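Eggplant, Take Three

I have been trying to like eggplant since I was a kid. My mother fried it in slices, and they drank up the oil like little sponges, and I would push mine under the potatoes and hope for the best (it never worked). So when I signed up for the Bremarlow vegetable box in June, guess what was in the very first one!

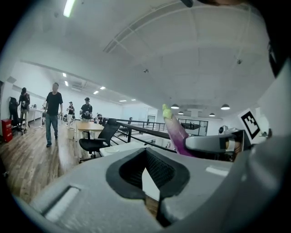
Riet Vanhove

Anyway, I've come around. Mostly. The thing that did it was roasting them whole. I stick the eggplant all over with a fork, put it on a tray and leave it in a hot oven until it slumps and looks completely ruined. Then I scoop out the insides, mash them with lemon and way too much garlic, and eat the whole lot on toast standing at the counter.

The skinny ones are my favorites, the kind that go pale near the stem. They have fewer seeds and the skin is so thin I don't bother peeling it if I'm frying. My neighbor Ans Visser swears by salting everything first and letting it sit. I tried that with 700 grams of the big dark ones and yes, okay Ans, they were better. With the skinny ones I couldn't taste any difference, and I got tired of rinsing.

What I still can't do is moussaka. I've made it three times now and every time it comes out as soup with a lid on. Ans says I cut the slices too thick and don't let it rest. I say I'm hungry and it smells amazing and who can wait that long?

I've also started growing my own, which so far means one plant in a pot by the back door with lots of leaves and two flowers that dropped off. Next year I'm buying a bigger pot and starting earlier. 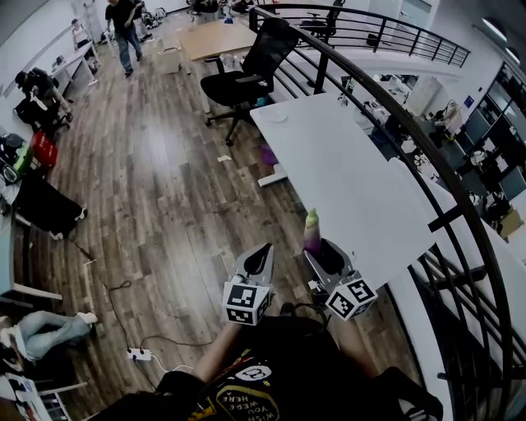 What I'm making this weekend

Sticky eggplant with miso and rice, 10 minutes in the pan, plus a cucumber salad if I remember to buy a cucumber. If you have a moussaka that holds together on the plate, please, please leave it in the comments!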